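Skirton Case Bundle Builder: User Guide
Section 8. Preparing a hearing bundle

Before you start, make sure every document is saved as a PDF and that you know the filing deadline set by the court.

1. Open the case and select Bundles, then New Bundle.
2. Enter the case number exactly as it appears on the court's notice.
3. Choose a template. For most civil hearings, use Motel. Use Brondville if the bundle includes an appeal record.
4. Drag your documents into the index pane. Skirton sorts them by date.

Note: Undated documents go to the end of the index. To move one, type a date in the Sort Date field. It will not print on the document.

5. Select Add Page Numbers. Numbers appear at the bottom right of each page.

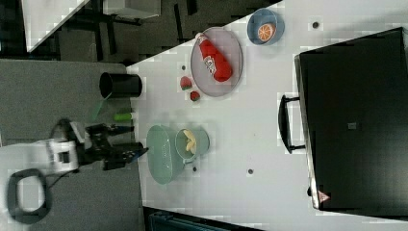
6. Check the index against your exhibit list. Titles longer than 65 characters are shortened in the printed index.
7. Mark any privileged pages and select Redact.

CAUTION: Redaction is permanent once the bundle is locked. Keep an unredacted copy in the Source folder.

8. Select Lock and Export. A large bundle is split into volumes, each with its own cover sheet.

The largest bundle the program can export is 3,130 pages. If yours is longer, create a second bundle and set its first page number under Options.

If you need to change a locked bundle, select New Version. Late documents are given letter suffixes (42A, 42B) so that page references in briefs already filed stay correct.

Guide updated 2015-05-30

Related sections
Section 2. Setting up a case
Importing exhibits from email
Using the Wilczyńska citation format
Sharing a bundle with opposing counsel
August court calendar update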